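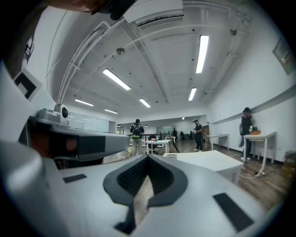

Oxalic acid treatment – frequently asked questions

When should I treat?
When the colony has little or no sealed brood. Oxalic acid does not pass through cappings, so mites under them survive. A caged queen or a fresh swarm gives the same opportunity in summer.

Trickle or vapour?
Both work on a broodless colony. Trickling needs only a syringe and is quicker for a small apiary. Vapour can be applied without opening the hive but requires a vaporiser, a power supply and a proper respirator.

How much do I trickle?
5 ml per seam of bees, up to the maximum on the product label. Count seams from above with the crown board off. A colony on 8 seams takes 40 ml. Do not trickle the same bees twice in one winter.

Can I mix my own?
Use an authorised product and follow its label. Members who order through Fredy Arboleda receive the current data sheet with the pack.

What protection do I need?
Acid-resistant gloves and goggles for trickling. For vapour, add a mask fitted with acid gas and particulate filters. A paper dust mask is not adequate.

How do I know whether it worked?
Fit a clean monitoring board before treatment and read it at intervals afterwards. A high drop shows that there were many mites; it does not show how many are left. Check again in spring.

Do supers have to come off?
Follow the label. Most people treat with supers off in any case.

Do I need to keep records?
Yes. Write down the product, batch number, dose, date and hives treated, and keep the record for the period required by law.

Can I borrow the association's vaporiser?
Yes, for 2 nights at a time. It is kept at the Huaranga apiary and is booked through Elvira Condori. Collection is on Wednesday evening. Return it with the pan scraped clean – residue shortens the life of the element.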